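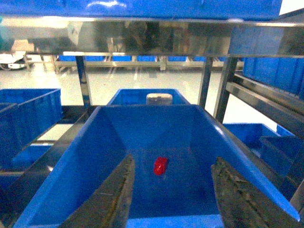 Slide 2: One thing in the bin

Good evening, everyone, and thank you to Remo Costa for asking me back after the November talk, which ran on far too long (I've been told to keep an eye on the clock this time, so do wave at me).

Start with the small red block. Say how fond I am of a bin with one thing in it. A bright blue floor, a red block, and you find it before you've finished looking. Ask who has a drawer at home where that could happen. Wait for the laugh.

Then move on to colour. When we sorted the stockroom at Promham we had 3350 small parts and every tub was grey — my fault, I bought them. Blue bins on open metal rails would have saved us a great deal of peering. Anything red or cream stands out against blue, and you can leave the labels for later.

Mention that bins on a rack can sit at different levels, little ones lower down, and that I like this very much, as you can glance down through the gaps.

Slide 4: Clearing a bit of table

Now, I'm a great believer in the table next to the shelves. Before anything goes up on the rack it gets put down somewhere flat, and a plain white top does nicely. Red plastic on a white table, a pale blue round dish, a minty green plate with ridges in it — you can tell them all apart without your glasses on.

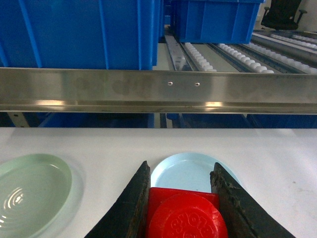
and that brings me to dishes, which I use for odds and ends far more than I use them for biscuits. Put the thing you're undecided about by a dish, carry on with the rest, and come back to it after a cup of tea. My sister does the same with buttons and swears by it.

Say a word about wiping the steel rail too. Fingerprints show terribly on brushed steel, and a damp cloth at the end of the evening is plenty.

Pause here for questions, then hand round the Tedesco sheets. Tea is at the back.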